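Sorting a card holder

Open the holder flat on a clear surface before refilling it. Bend the cover back gently at the spine so that both pages of sleeves lie level, and wipe the plastic with a dry cloth. Grit left inside a sleeve will scratch the card face. 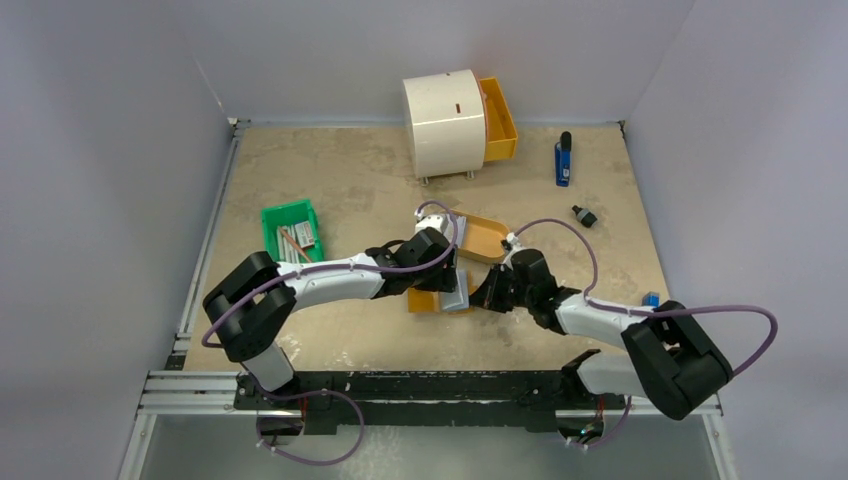
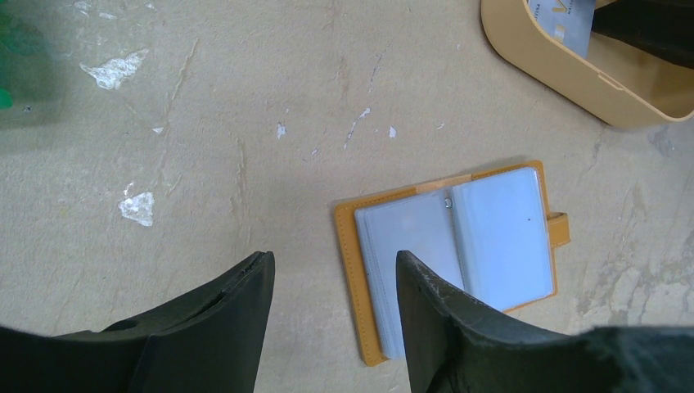
Fill from the spine outwards, one card per sleeve. Two embossed cards back to back will stretch the plastic, and a stretched sleeve does not recover. Put the cards in daily use on the first page and loyalty cards behind them. Expired cards should be cut through the chip and the stripe.

Close the tab without forcing it. If the snap will not meet, take cards out until it does. Faux leather needs a damp cloth only; solvent cleaners lift the surface.

Herman Oei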